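GRIPPER CELL, SIMULATION STAGE: PRE-RUN CHECKLIST WITH COMMENTS
Site: Brultham
Project: Lenent
Revision: March
Checked by: Yupin Wattanapong

Applies to every tabletop pick task before it is allowed anywhere near the real arm. Mark each line OK, FIX or N/A. A blank line is read as FIX. So is a smiley face.

SECTION A. PAPERWORK

A1. Task sheet matches the task being run. OK
Comment: Second attempt. The first sheet was for the Itton cell and had been signed by two people.

A2. Software version written down. OK
Comment: By number. "Latest" has been returned to sender before and will be again.

A3. Risk assessment current. FIX
Comment: Still lists the old gripper. Whoever updates it, please also update the page that says it was updated.

SECTION B. LIMITS AND STOPS

B1. Speed limit set in the controller as well as in the script. OK

B2. Approach speed reduced for the last 30 mm. OK
Comment: The script said 30 with no unit. I asked. We have now agreed on millimeters, after a longer talk than I would have liked.

B3. Grip force cap set. OK

B4. Simulated stop button halts all joints. FIX
Comment: Stops the arm. The gripper goes on closing for 430 ms, apparently to finish its thought. Has to be cleared before transfer, no waivers.

B5. Stop test repeated 3 times, results logged. N/A
Comment: Waiting on B4. No point timing a stop that doesn't.

SECTION C. WORK AREA MODEL

C1. Table surface at correct height. OK

C2. Every object on the table has a collision shape. FIX
Comment: The lamp has one box around the whole thing, which makes it a solid block as far as the planner knows. Safe, in the way that staying in bed is safe. Model the bars and the base separately.

C3. Keep-out zone around anything jointed. OK
Comment: Zone drawn to the Mahawong guide, which is generous. Leave it generous.

C4. Loose items outside the task removed or declared. OK
Comment: Declared. Please stop naming them "thing" and "thing2".

SECTION D. GRIPPER VIEW

D1. Fingers open and unloaded at start. OK

D2. Target can be seen between or beyond the fingers. OK
Comment: Thin objects are the usual trouble. If you have to lean toward the monitor, write that down.

D3. Nearby obstacles can be told apart from the gripper itself. FIX
Comment: Black on black, in poor light. Vision filter to be checked against the joint data before anyone trusts it.

D4. Scene lighting at the level given on the task sheet. FIX
Comment: Sheet says "normal". I would like to meet the person whose normal this is. Raise the light, or write the low level down as a deliberate test condition — either is fine, but pick one.

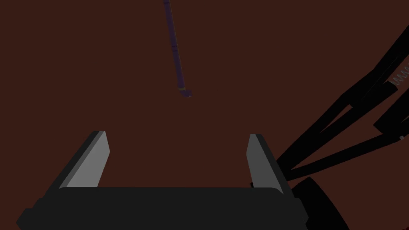 Item D, simulator view: gripper open, purple stick-shaped object ahead, black jointed arms and gray spring at right. Light level as found.

SECTION E. SIGN-OFF

E1. All FIX items have an owner. FIX
Comment: "The team" is not an owner. Names, please.

E2. Log saved to the Lenent folder. OK

E3. Cleared for transfer to the real cell. NO
Comment: B4 alone would do it. Resubmit the full sheet when done, including the lines that were OK. Over half of the last resubmission was the word "same".

Y. Wattanapong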